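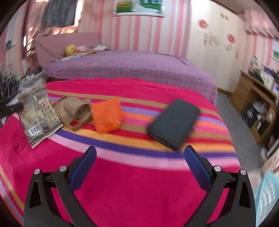
Attachment 1: bed in room 7, striped blanket over the lavender bedspread

Ticket: Striped blanket slides off bedspread
Product: Brodeo woven throw, pink with striped middle band
Site: Lulbridge guest house, room 7
Opened: 12/01/2024
Status: Reopened
Priority: Low (your rating; I didn't pick it)

Original report

The blanket won't stay put on the bed. We lay it over the lower half, on top of the lavender bedspread, and by evening it has crept toward the floor and taken whatever was lying on it along for the ride. The product page says "stays where you place it." I'd like to know where it was placed when somebody wrote that.

Guests use the bed as a table. They come in and drop their shopping on it, bags and packages and all, same as in the attachment. I don't consider that misuse. It's a bed.

Reply from Brodeo support

Thank you for contacting us. Please wash the blanket once before use, as new fibers may have a finish that reduces grip. Please also confirm that the blanket is the right way up.

Customer update

It has been washed 2 times since we bought it in November. Cold, gentle, no softener, dried flat, as the label says. It came out just as slippery, and now there's lint on it.

As for the right way up, I can't find anything on the label that says which way that is. The stripes look the same to me on both sides. I turned it over anyway and left it for a night. It slid.

Reply from Brodeo support

We are sorry to hear this. Movement is most often caused by the surface underneath. Could you tell us what the blanket is resting on? We suggest the Jaltik non-slip underlay, sold separately.

Customer update

I did wonder when we'd get to "sold separately."

It rests on a lavender-purple bedspread with small dots. The bedspread hangs down over the side of the bed and the edge is rounded, so I'll grant you there isn't much of a corner to hold anything. But I ran my own test before spending more money:

Test 1. Blanket on bedspread, nothing on top. Pulled the lower edge once with one hand. Moved easily.
Test 2. Blanket straight on the sheet, bedspread folded away. Same pull. Hardly moved.
Test 3. Blanket on bedspread, top edge tucked under the pillows at the headboard end. Stayed put, but it then covers the part of the bedspread we want to show, and the foot of the bed looks bare.
Test 4. Blanket on bedspread, a full shopping bag set near the side. Left it for 90 minutes. The bag was on the floor when I came back and the blanket was halfway there.

So the bedspread is part of it. I'm not convinced it's all of it. We have an old cotton blanket from Bermúdez that has spent years on that same bedspread and has never gone anywhere. It's ugly, or I'd use it.

Reply from Brodeo support

Thank you for the detailed tests. Based on Test 2, we believe the blanket is performing as expected. We will now mark this ticket as resolved.

Customer update (ticket reopened)

Resolved how? Nothing has changed except the word at the top of the page.

The underlay is listed at $58, more than I'd pay to hold down a blanket. Before I order anything, please answer these:

Does the Jaltik underlay come in a size that fits under the blanket without showing past the ends?
Will it leave marks on a colored bedspread? The reviews disagree.
If it doesn't work, do I return the underlay, the blanket, or both?

For now I've put a few stitches through the blanket and bedspread along the side nearest the wall. It held overnight with nothing on it. I haven't tried it with shopping on top yet, and I don't expect much.

Reply from Brodeo support

Your questions have been passed to the product team. Current status: Waiting on supplier.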